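# Making a rain cover for a bicycle saddle out of a plastic bag

A wet saddle is a small misery, but it follows you into every meeting. You can buy a cover, lose it in a week and buy another, or you can make one in the time it takes to find your keys.

## What you need

- One large plastic bag, no holes
- 90 cm of flat elastic
- Scissors, a pen and wide packing tape

## Steps

1. Split the bag down one side seam and spread it out. It will try to fold itself back up. Put a mug on each corner.
2. Set the saddle upside down on the plastic and trace it, leaving a generous hand's width all the way around. Everyone skimps here. The nose of the saddle is longer than you think.
3. Cut along the line.
4. Lay the elastic just inside the edge, fold the plastic over it and tape it down in short pieces. Leave a gap at the back so both ends stick out. One long strip of tape sounds faster and ends up stuck to your sleeve.
5. Pull the ends until the edge gathers, tie them and tape the gap shut.

Solveig Tveit tapes a second layer over the nose, where hers always splits first. I resisted this for a year — pride, mostly — and now I do it too. 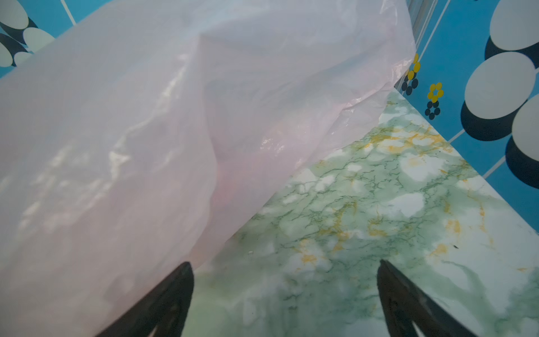

**CANDVILLE, November**

Thin bags crackle more than thick ones and tear sooner, but they fold down small enough for a coat pocket. Mine lasted until the first hard frost. Take the cover off before riding, as it's slippery, and tuck it under the saddle rails. If the tape lifts, dry the plastic with a rag and press on a fresh piece.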